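The fault log is not the enemy

Friday, ten to five, and the arm stopped again. Third week running. Except it didn't stop, which is what I want to write about, because the dashboard said it was fine and so did everyone who only looks at the dashboard.

Some background for those who don't know us. Wosulbridge, small unit, we run a laundry-handling trial with a two-finger gripper on an arm. Picking up clothes off soft furniture. Sofa, bench, armchair. The sort of job that was meant to be sorted years ago and isn't. The control software comes from Kuvelel, the fingers are ours, the grip sensing is a bit of both and that is where the trouble lives.

What went wrong. The fingers closed, the software read a good grip, the arm lifted. Nothing in the fingers but air. Arm carries on to the basket, opens, logs a drop-off, goes back for the next one. A perfect cycle with no shirt in it. Then on one of the runs it did the opposite, and this is the one that should have frightened us more. It had hold of the cushion cover as well as the cloth. It read a good grip (of course it did, it had loads of grip) and it pulled. The cushion came up, the seam went, the arm kept going until the bench itself started to tip and somebody hit the stop.

No one hurt. Write that in big letters on the report and watch people stop reading.

My argument is simple and I've made it badly in meetings so I'll try it in writing. A machine that stops when it isn't sure is a good machine. We've spent months teaching ours not to stop. Every pause was a black mark. The target was 2,000 cycles without someone having to walk over, and we got there in February, and there was cake. Nobody went back and asked how many of those 2,000 had a garment in them. I did, later, from the wrist video. Roughly 400 didn't. A fifth of the run was mime.

How did that get through? Easily. Early on the grip check was strict. If the fingers closed to a gap that didn't look like fabric, the arm waited and put up an amber light. Annoying. Thin things set it off all the time, a single layer of cotton is barely there as far as the fingers are concerned. So the threshold got loosened. Then loosened again before the visit from the Himville people. Each change was sensible on its own, and each had a one line note, something like "reduce false stops". By the end the check would pass more or less anything including nothing.

And clothes are hard. I don't think people outside this get how hard. A box has sides. A heap of clothes has whatever it has that minute, and the bit you want to pinch may be joined to a bit that is under something else, or tucked in the gap at the back of the seat.

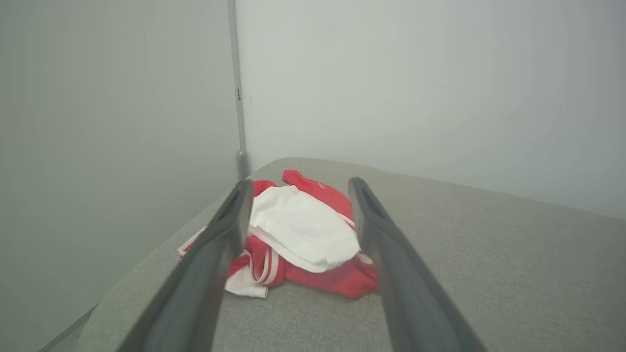

Fingers either side of the heap. Red with white stripes, a white cloth folded on top, grey cushion underneath.

Look how little room there is to be wrong. Close too high and you get the white cloth on its own, or just the tip of the collar-like fold. Go too low and you're into the upholstery. A person does this without thinking, feels the cushion push back and eases off. Our fingers don't feel the cushion push back. They feel "something", and something was counted as success.

I'm told the answer is a better sensor. Maybe. Todorova do a fingertip pad and I'd love to try it, if there's ever money. But a better sensor feeding the same loose check, with the same target stuck on the wall, will get loosened as well. Give it a month. The first time it holds up a demo somebody will open the settings and nudge the number, and I say that as somebody who has nudged the number. Twice. One of those nudges is in the log with my initials on.

The other thing I hear is that it's only laundry. Soft stuff, slow arm, who cares if it tugs a cushion. Well, the idea is to put these in homes. Sofas in homes have people on them. Cats. A blanket with a baby's foot in it. A machine that can't tell a shirt from the furniture can't tell a sleeve from a sleeve with an arm inside, and I don't want to find that out from a customer.

What I'd change, and most of it costs nothing:

Pull force limit, separate from the grip check, that can't be edited from the same screen. If the load going up is more than a wet towel, let go. We had no upper limit at all. I still find that hard to type.

Weigh after the lift. The arm can already do a rough job of this. If it thinks it's carrying nothing, it should say so, and not trot off to the basket.

Count the stops and publish them next to the cycles. Not as failures. An amber light where the arm was right to ask for help is the system working, and at the moment it looks identical on the chart to a crash.

Any threshold change gets a second name against it. Yes it's slow. Good.

And somebody watches the video. Not all of it, a handful of runs a week, picked at random, with a cup of tea. I found the empty lifts in under an hour, sitting there on my own, and they'd been going on for weeks. The numbers were never going to show it becuase the numbers came from the same check that was broken.

I've had pushback on the last one. Takes time, doesn't scale. Fine, it doesn't scale. We have 2 arms.

The bench has been mended, sort of, there's a line of new stitching along one side. The threshold is back where it started and the amber light comes on constantly and everyone is moaning about it, me included. The run we were supposed to be showing off has been put back. I'd leave it put back untill the force limit is in and somebody other than me has tried to break it.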